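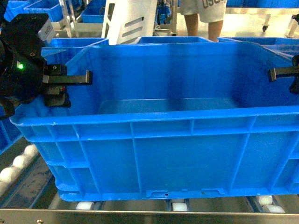

Lemum Storage Crate, Blue

The Lemum is a rectangular plastic crate for order picking, returns and parts storage. It is supplied by Tandside to warehouses, libraries and school kitchens, and may be ordered singly or by the pallet.

Construction

The thick rolled rim gives a firm hold at either end. Raised ribs run up and across the outer wall and divide it into recessed panels. The floor of the crate is flat on the inside, and the base is stepped at the lower edge.

Use on conveyors

The crate may be run on powered or gravity roller lines. Rollers should be spaced no more than 100 mm apart, center to center. Customers with the Qaisi line should set the side guides before first use - the settings are given in the line manual.

Load and care

Maximum load per crate: 40 kg
Pallet quantity: 100 crates
Color: blue
Cleaning: warm water and mild detergent. Solvents should not be used.

Crates with a cracked rim should be withdrawn from service. Tandside accepts them for recycling at the Lodala depot, where some 800 are received each January after the holiday season.

Ordering

Lids, label holders and dollies are listed separately. Orders received before noon are sent out the next working day. Delivery charges are shown at checkout.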